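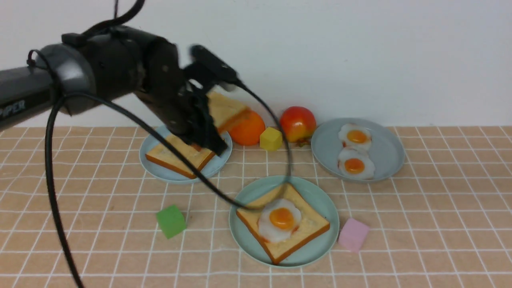
Why Do Robots Need Rules?

By Kamonchanok Khamphan
Sunday, January 23, 2022

We use cookies to remember your reading level and to count visits to this page. You can change this in Settings.

A robot arm picking up a slice of toast does not look dangerous. It is smaller than a grown-up's arm, and toast is not heavy. Even so, the people who work with robot arms follow rules every day. Some of the rules are about people. Some are about the robot, and some are about the table it works on.

Who makes the rules?

There are two main kinds. The first kind is called a standard. A standard is a long document written by experts from many countries. They meet, argue about the details, and agree on the safest way to build or use something. There are standards for bike helmets, for light plugs, and for robots.

The second kind is called good practice. These are the rules a workplace writes for itself. They fit the room, the machines, and the people there. At the Hegazy workshop in Ketdale, the good practice rules fill 19 pages and are kept in a folder next to the door. New workers read all of it before they touch a robot.

Rule one: Know how to stop it

Many robot workplaces have a big red button called an emergency stop. Pressing it makes the robot stop moving. At Hegazy, one person sits within reach of the button whenever an arm is switched on. That person may not read, eat, or look at a phone.

The button gets tested too. Each morning someone starts the arm, presses the button, and checks that the arm stops. If it does not, the arm stays off until it is fixed.

Rule two: Keep out of its reach

A robot arm can only reach so far. The space it can get to is called its working area. Hands, heads, and long hair stay out of the working area while the arm is on.

Even a small arm can pinch. Look at the two fingers of the gripper. They are made to close on things, and a gripper without the right sensors cannot tell a crust from a thumb.

Rule three: Slow near people

When people have to be close by, the robot is set to move slowly. A slow robot gives you time to step back. It also pushes less hard if it bumps into something. Hegazy runs its arms at 30 percent of full speed while a new task is being tried out.

Rule four: Watch the cables

Robots need power, and their cameras need to send pictures to a computer. Both jobs often use cables. In the picture at the top of this page, one black cable hangs down on the left and another curves across the table, over the plate with the egg in the toast.

A cable can snag on a plate or get pulled tight when the arm turns. Before starting, a worker moves the arm slowly through its whole task and watches where the cables go. Cables that might catch are moved or clipped out of the way.

Rule five: Set the table the same way

To find out if a robot is getting better at a job, you have to give it a fair test. Suppose the toast is on the left plate on one try and on the right plate on the next. If the robot misses, was the second try harder? You would not know.

So the workers write down where each thing goes. A cloth with a grid of lines, like the peach-colored one in the picture, can help with this. You can count squares to put the orange or the green cube back in the same spot. Later, they move things on purpose and write that down as well.

Rule six: Write down what went wrong

In one test called Grelden, a Hegazy arm tried to pick up a piece of food 67 times. It dropped the food on 18 of those tries. The workers wrote down every drop. It would be cheating to leave out the bad tries and report only the good ones.

Notes about mistakes help other people too. If a gripper squeezes too hard, the next team can read about it and start with a softer squeeze.

Do the rules ever change?

Yes. Robots change, so standards are checked and rewritten every few years. Workplaces change their own rules more often. Hegazy will read through its folder again in February, and workers can ask for a new rule at any time.

Words to know

Gripper: the part of a robot arm that holds things.
Standard: a set of rules that many experts have agreed on.
Working area: all the space a robot arm can reach.

More from Machines and You

How Does a Robot See?
What Is a Sensor?
A Day at the Werneseo Bottle Factory
Why Elevators Have Inspectors
Make a Paper Gripper at Home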